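# Dia aberto do laboratório Votus: dados da demonstração em simulação

Tempo de leitura: 3 min
19 partilhas · 2 comentários

Imagens simuladas, vistas da garra de dois dedos, com uma chave de fendas de cabo bordô muito escuro e haste preta.
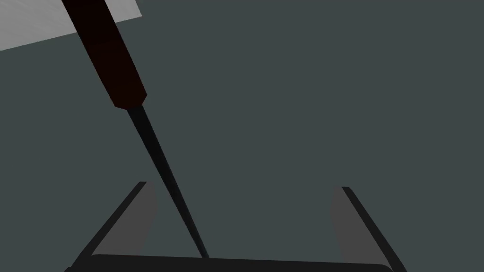
## Resumo

Este conjunto reúne os episódios gerados durante o dia aberto do laboratório Votus, em março, nas instalações da Somau. Os visitantes escolhiam a posição inicial da ferramenta num terminal e o braço simulado tentava pegar nela. Cada tentativa ficou guardada como um episódio, quer tenha corrido bem quer não.

São 226 episódios. A simulação correu no motor Catterall, com a mesma cena de base em todas as sessões. Não há dados de robô real nesta versão.

## Conteúdo

- pasta episodios: um ficheiro por tentativa, com imagens, posições das juntas e abertura da garra
- pasta cenas: configuração inicial de cada episódio
- ficheiro resultados.csv: número do episódio, sessão e resultado (pegou, deixou cair, não tocou)

As imagens vêm de uma câmara virtual montada junto ao pulso. Os dedos aparecem na parte inferior e podem tapar a ferramenta nos últimos passos da aproximação.

## Como foi recolhido

A visita dividiu-se em duas sessões, manhã e tarde. De manhã usou-se um controlador programado; à tarde, uma política treinada com 2,000 demonstrações do projeto Clorkonmont, que não estão incluídas aqui. A coluna "sessão" distingue as duas.

Cada episódio tem um limite fixo de passos. Quando o limite é atingido sem contacto, o resultado é "não tocou". A classificação foi automática e depois revista à mão — nos casos duvidosos ficou a nota do revisor.

## Limitações

Os visitantes tenderam a colocar a chave em posições difíceis, com o cabo inclinado ou perto dos limites da área de trabalho. A distribuição não é uniforme e não deve servir para estimar a taxa de sucesso em uso normal.

O atrito entre a haste e os dedos não foi calibrado com medições. Os 19 episódios com falha no registo das juntas estão marcados no CSV e mantêm as imagens.

## Utilização

Uso livre para ensino e investigação, com menção ao laboratório Votus. Não foram guardados nomes, vozes nem imagens dos visitantes. Para corrigir uma classificação, abrir um pedido no repositório com o número do episódio e o resultado proposto.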